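Äpfel gehören in den Kühlschrank, basta

Seit Mai streite ich mit dem halben Haus darüber, und ich gebe nicht nach! Zwei rote Äpfel im Kühlfach sehen vielleicht etwas verloren aus, aber sie bleiben knackig. 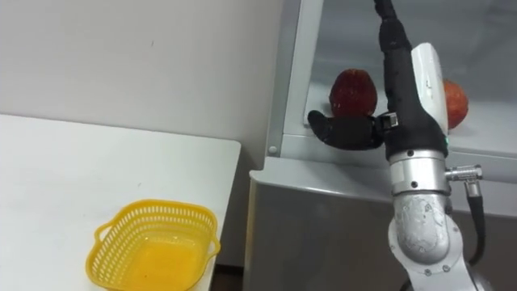

Kalte Äpfel schmecken nach gar nichts, schrieb mir daraufhin eine Leserin, die solle man in einen Korb auf den Tisch stellen und gut. Tja. Hübsch ist das ja (so ein gelber Korb macht gleich gute Laune), nur wird bei mir in der Küche jeder Edet nach ein paar Tagen mehlig. Wer kalt nicht mag, holt ihn eben 21 Minuten vorher raus. Mache ich samstags auch so, meistens jedenfalls.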